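What I learned from an open day about slow machines

Last December I went to the open day of Nandetti, a small company that teaches robots to handle ordinary household things. I had expected a show. In my country, when a firm invites the public, there is music and somebody with a microphone. At Nandetti there was coffee, a row of tables and people moving objects with grippers held in the hand, and for the first minutes I was a little disappointed.

I stayed for more than 3 hours, and my opinion changed. I would like to explain why.

The visitors' favourite was the arm from Staltarov, which stood in the first room and folded a towel. It needed 84 seconds. A man next to me said that his daughter does it in five, and people laughed. I laughed too. But I think this is the wrong comparison, and it is the one we make every time. We look at the speed because speed is easy to see. What the machine must know before it can begin is much harder to see, and therefore we give it no value.

In the second room Yolandi Zwane, an engineer, showed how the examples are recorded. A person does the task with the grippers, and the recordings are later used to train the arm. For one simple task, she told us, they want 1,000 good examples. Somebody asked if this was not boring work. She answered that it was, and that she had done two weeks of it herself when she joined. I liked this answer very much.

I tried it also. One holds the handles, closes the fingers on a thing and moves it to another place. A child can understand it, and still I did it badly. My own fingers feel when a thing begins to slip, and through the tool I felt almost nothing. I had to look, and look again, and correct. After ten minutes my respect for the people at the tables was higher than my respect for the arm.

This brings me to my complaint. The brochure spoke about "intelligent automation" on every page, and the people who record the examples were not mentioned once. The same was true of the poster from Flidix, and of the short talk by the man from Mtshali, who told us that the robot "learns by itself". It does not learn by itself. It learns from patient persons who repeat a small movement until the day is over. If we are going to discuss which jobs the machines take, we should also discuss which jobs they create, how these are paid, and whether anybody would choose them for 2 years.

At the table with the green basket, one task used an orange flying disc.

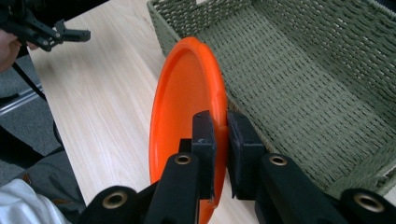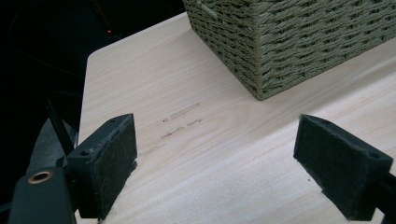 What I would ask for next time

I would ask the company to put this room first and the arm second. The visitor who has held the gripper will watch the towel with other eyes. I would also ask for a small sign with the names of the people who made the recordings, if they agree to it - we do this for the actors in a film, also for those who only cross the street.

And I would ask the visitors, myself included, to leave the stopwatch at home.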